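Seamstress or Sewing Person Wanted - Tramik Bag Repair and Alterations

Posted 2018-02-04

Hi! I'm Zofia Czarnecka, and I run Tramik, a small sewing shop that started out doing hems and curtains and has slowly turned into a place where people bring their bags. I need another pair of hands, three or four shifts a week, and I'd love for those hands to belong to somebody who likes zippers. I mean that. If the thought of taking a dead zipper out of a weekender bag and putting a fresh one in makes you feel sort of calm and happy, please keep reading.

A little about us. We're upstairs from the old Zawadzka button store, up 16 steps (steep ones, and there is no elevator, so please take that into account). There are two of us right now, me and Stanisława Wróbel, who taught me most of what I know and still redoes my corners when she thinks I'm not looking. She is cutting back her hours in September and wants whoever comes in to have plenty of time next to her before then. I would take her up on that if I were you!

Last year we finished 266 bag repairs on top of the regular alterations. Canvas totes, gym duffels, diaper bags, tool rolls, one accordion case. Most of what comes through the door is zippers and straps. After that it's linings, then pockets people want added or moved, then the odd jobs where somebody puts a grocery sack on the counter with four pieces of something in it and asks if it used to be a backpack.

What you'd be doing, mostly: opening seams, replacing zippers and sliders, reinforcing strap ends, patching canvas, cutting new linings from the old ones. Some hand sewing, more than you'd guess. You'd also take your turn at the counter, writing up tickets and telling people what a thing will cost before we start. I'm picky about the tickets. Write down which pocket. Write down which end of the zipper. I once put a beautiful new zipper in the wrong side of a garment bag and I still think about it when I can't sleep.

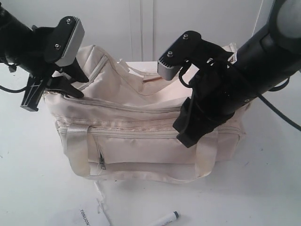
We have two industrial straight stitch machines, a walking foot that handles the heavy stuff, and a cylinder arm we bought used from Divis when they closed their upholstery room. The cylinder arm has moods. You don't need to have used one before, and I'd much rather teach you on ours than have you arrive with habits from a nicer one. You do need to be comfortable on some kind of sewing machine, and able to thread it, clear a jam and change a needle without calling me over. If you've only ever sewn at home, that's fine with me - I came to this from making Halloween costumes for my nephews.

I don't care about diplomas. I care that you're patient with other people's stuff, that you can sew a straight line through several layers, and that you'll tell me when something has gone wrong. You should also be okay with lifting a full bolt of canvas and with sitting for long stretches (we have good chairs now, finally). Polish is handy with some of our older customers but you can get by without it.

Pay is hourly and we'll talk about the number on the phone, where I can also hear what you've done before. It goes up after the first 9 weeks if we both want to keep going. You get a set of keys, a discount on thread and fabric, and free use of the machines after closing for your own projects, which is when I make all my Christmas presents. Shifts are mornings or afternoons and I can work around school pickup. The shop is closed the last week of the year.

We're also getting busier. Praditz, the luggage store down by the station, has started sending us their customers' repairs, and the first batch was some 54 pieces, so there is a shelf in the back I am trying not to look at. You would not be bored.

To apply, please stop in or call and ask for me. A resume is nice, but what I really want is to see something you've sewn. It can be a pouch, a pillow cover, a mended coat, anything with a zipper in it gets extra attention. Bring it even if it isn't perfect, and tell me what you'd do differently. If we like each other I'll ask you back for a paid trial afternoon, where you'll take apart a strap and put it back on while Stanisława feeds you poppy seed cake.

I'll keep the ad up until I find the right person. If the door downstairs is locked, ring the bottom bell and give me a minute to get down the stairs.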